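Workshops > Cleaning Room > Galleries > Cloths and Towels

Cloths and Towels

9 August 2018
By the Konirby workshop desk

We went through the cloth shelf in May and replaced most of what was on it. The old cotton rags went to the Horach store for floor work. The new stock is microfiber, 300 towels in all, sorted by color so the ones used on wood stay separate from the ones used on metal.

Blue is for tabletops and shelves. Wash these at low heat and leave out the softener – it clogs the fibers. Fold each one lengthwise before it goes back on the shelf. Stacks are kept to 14 high, or they lean.

Veres and Illov will get their towels later. Requests go on form 932, one form per room.
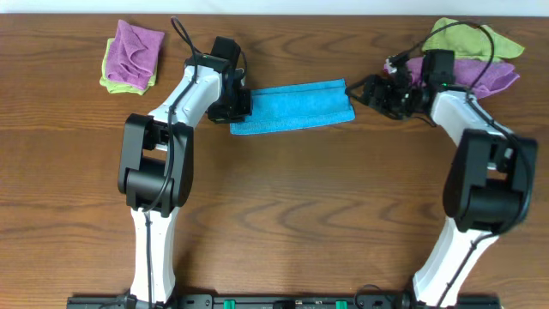

Blue microfiber towel, folded long, on the wooden table.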